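Home | Guides | Downloads | Forum | Search

Stallura Label Maker: The Home Guide
Section 5: Loading tape, first print, and getting labels to stay put

By Shamim Mughal

Okay, so you've charged the thing and picked your language (if you haven't, go back to Section 4, I'll wait). Now for the fun part. I've been using a Stallura at home for long enough to have made every mistake in this section, most of them twice, so please read the cautions even if you skip the rest!

Loading the tape

1. Turn the power off. Hold the button until the screen goes blank.
2. Slide the back cover down and lift it away. It's stiff the first few times.
3. Pull any slack out of the tape by turning the little spool with a pencil.
4. Drop the cartridge in with the printed side facing you and press both corners until they click.
5. Put the cover back and turn the power on. The screen should show the tape width.

CAUTION: Don't tug on the tape end to see if it's seated. I did that on day one and pulled the ribbon out with it, and that was the end of that cartridge.

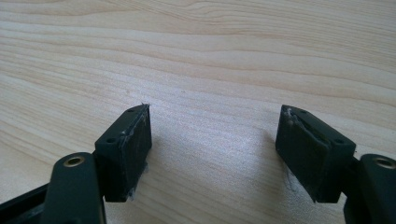 If the width on the screen is wrong, it nearly always means one corner didn't click. Take the cartridge out, put it back, press harder than feels polite. I use the Orkico refill tapes as well as the ones from the box, and they read just fine, though the Orkico ones need a firmer push on the left.

Your first print

6. Press FEED once and cut. You'll lose a bit of blank tape, and there's no way around it.
7. Type something short. "TEA" is good. "Miscellaneous cables and chargers" is not a first label.
8. Press PRINT and keep your fingers away from the slot until the motor stops.
9. Squeeze the cutter all the way down in one go. If you stop halfway you get a ragged edge that catches on sleeves forever after.

Note: The default margin is huge. Go to Menu, then Layout, then Margin, and choose Narrow. You'll get a lot more labels out of each cartridge.

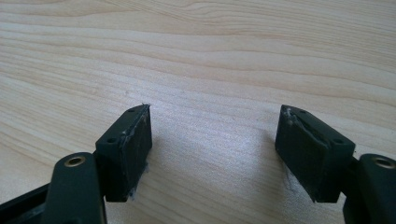 Sticking is where most people go wrong, and I include my own spice rack in that. The glue wants a clean, dry, smooth surface, and it wants a minute of your time. Wipe the jar or bin first and let it dry. Peel the backing from the split in the middle, never from a corner. I like to lay everything out before I peel anything, and a pale wooden tabletop with a soft, wavy grain is lovely to look at but no help at all for lining things up, so use the edge of a ruler instead of trusting the lines in the wood. Then press from the center outward with your thumb, and leave the label alone for an hour before it goes near steam or the fridge.

CAUTION: Don't stick a label straight onto furniture you care about. The strong tape can lift a finish when it comes off. Try the removable kind first, somewhere out of sight. 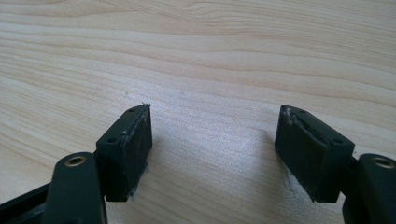

Page 39

If a label won't stick

10. Check which tape you've got. The fabric tape has no glue at all and has to be ironed on (ask me how I know).
11. On textured plastic, switch to the strong tape and press for a slow count of 19.
12. On anything oily, use a drop of dish soap, rinse, dry, and try again with a fresh label. A peeled one never sticks as well the second time.

Next up is Section 6, saving your favorite labels, and I promise it's shorter than this one.

Comments

pantrydee: The Narrow margin thing!! I've been trimming with scissors since November.

G. Fröhlich: Step 4, my cartridge only clicks on one side. Is it broken?

Shamim: Look for a scrap of old tape down in the well, mine had one. Tweezers got it out.

boxroom_lou: Does the strong tape hold up in the freezer? Mine curled at the ends after a week.

Contact Shamim | Copyright Stallura Home Guide | Last updated 5 June 2022 | Back to top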